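Winside Workshop Notebook
Adhesives and Finishes Section
Entry: Monday, opened 8 a.m.
Subject: Hide glue, second gel-strength batch, and condition of the spruce test strips

The purpose of this entry is to record the preparation of the second batch of hide glue and the state of the joint samples carried over from June. Colleagues continuing the series should read the June entry first. The numbering of the samples follows that entry and has not been changed.

Dry stock was taken from the Tillberg sack, which is now less than half full. The granules are pale amber and free of dust. The Skornska stock was not used. It had taken up moisture in the lower cupboard and several handfuls had caked together. It has been moved to a sealed tub and marked for sizing work only.

Granules were weighed out at 200 grams and covered with cold water in the glass jar. The mixture was left to swell until no hard centers could be felt between the fingers. The first batch was hurried at this point and contained grains that did not dissolve, and these later showed as small lumps in the joint line of samples 3 and 5. Those two samples should be disregarded when the results are compared.

The swollen glue was warmed in the water bath and held at 140 degrees Fahrenheit. The bath thermometer reads slightly high against the reference thermometer, and the dial was set with this in mind. A skin formed twice and was lifted off each time with a strip of card. The glue ran from the brush in a continuous thread and broke cleanly into drops at the end, as it should.

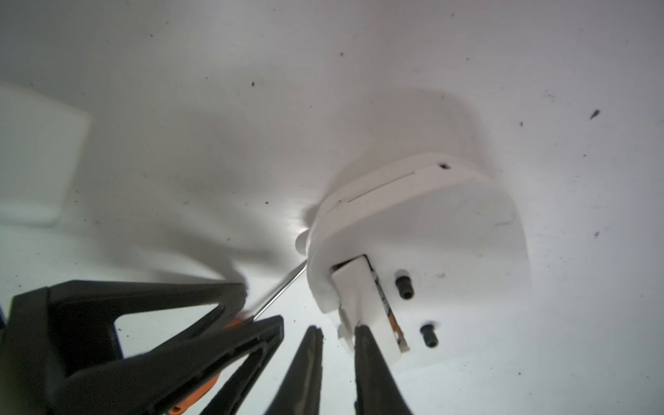 The spruce strips were planed on the same morning they were glued. Strips left overnight after planing have given weaker joints in the past, and the procedure now states that no surface may be more than four hours old. The faces were warmed with the hot air gun before the glue was applied. Clamping was completed on all pairs within the open time, with the exception of the last pair, where the glue had begun to gel at one end. This pair has been marked with a pencil cross and will be broken separately.

Clamps are to remain in place overnight. The strips will then stand for one week in the conditioned cupboard before testing. The cupboard hygrometer currently reads 35 percent relative humidity, which is lower than the level specified. The water tray had been allowed to run dry. It has been refilled, and the reading should be checked again before the strips are moved in. If the humidity has not risen by then, the strips should stay on the open rack and the fact should be noted here.

With regard to the June samples, most have held well. Sample 2 opened along the joint when it was flexed by hand, and the break followed the glue and left the wood intact. Sample 6 failed in the wood, some distance from the joint, which is the result wanted. The remaining samples have not been disturbed and are to be kept for the comparison with this batch.

The Limsakul recipe, which adds a small amount of urea to lengthen the open time, has been proposed for the third batch. There is no objection in principle. The section would, however, prefer to see a full set of plain glue results first – otherwise there will be nothing sound to measure it against. The urea is on the top shelf beside the alum and should be relabeled, as the present label is coming away.
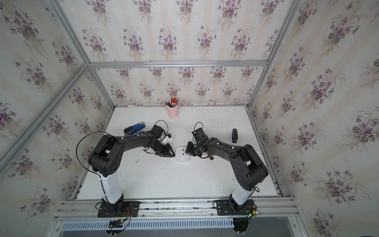 A note on storage. Leftover glue from this batch has been poured into the shallow tray, allowed to gel, and cut into squares. The squares are in the refrigerator on the second shelf. They may be reheated once. Glue that has been reheated more than once is to be discarded, and under no circumstances should it be returned to the jar with fresh material. The mold found in the jar in June very likely came from this practice.

Brushes were washed in warm water and hung with the bristles down. Two of them are shedding and should be replaced before the third batch. The soft one with the long handle is still good. Brushes with metal ferrules should be kept out of the glue pot, as the iron ones have darkened the glue on light woods.

Outstanding items:
Check the cupboard hygrometer in the morning.
Remove clamps and label the strips in pencil, on the end grain.
Break the crossed pair separately and record the result on its own line.
Reorder granules. The current supplier sells by the sack only, and the Skornska stock should not be counted toward the total.
Find the missing lid for the large jar.

Water bath switched off and unplugged at 4:40 p.m.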